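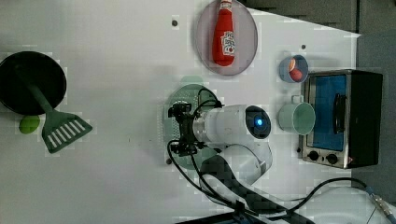

Why did the arm stop in the middle of a run? The wrist joint tripped its force limit, and the controller held position until someone cleared it by hand.

Minutes, Lullden bench group, January

We spent most of our time on the stoppages, and thank you all for being so patient with it. The arm halted 4 times during the kitchen task, and twice the gripper let go of what it was carrying, which is the part that worries us. Redevholm have read the logs and think the grip signal drops out when the wrist turns past 90 degrees — a cable fault, perhaps, though they would like a longer look before anyone swears to it. 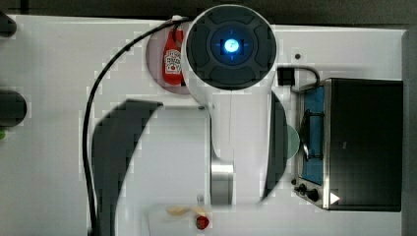
Karpenko wrote in to say that a drop worries them far less than a restart with hands still on the table, and that they would like the reset moved out of arm's reach. Everyone agreed, quite warmly.

Agreed: runs at half speed until the cable is changed. Reset button to be moved before the next session. Lustum to be asked for 2 spare cables.

Left open: whether to lower the force limit as well. We ran out of time and will pick it up in February. Closed at 5.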